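# Plush toy (the small, soft kind)

A plush toy is a stuffed figure with a soft pile-fabric skin, usually an animal and usually sewn from several flat panels. I keep this page for our little collectors' wiki, and I'll admit I'm fond of the subject – so expect opinions!

## Sitting and lying

Makers sort plush by posture. Sitters have a heavy bottom, floppers lie on their bellies, and plenty of toys do a bit of both. Arif Tarigan still files his by the old Tornon list from 1962, which I find charming and totally confusing.

## Storing them

A shallow cardboard tray is my favorite home for a small group. The low walls make it easy to see who's who, and four toys fit side by side if you let them overlap a little (the blue bear with the red headband gets to lean back).
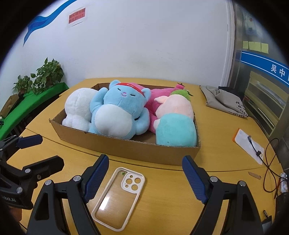
## Faces and fur

Closed eyes are often just two short stitched lines, and I think they beat plastic beads. Fur length varies a lot. Long pink pile like this bear's loves to tangle, so I brush it with a soft baby brush, always in the direction it grows – tails last.
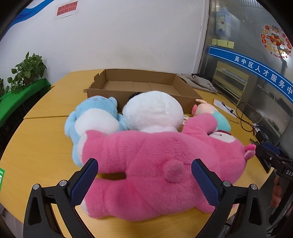
*Large pink bear on its belly, with the three smaller plush toys and the open tray behind.*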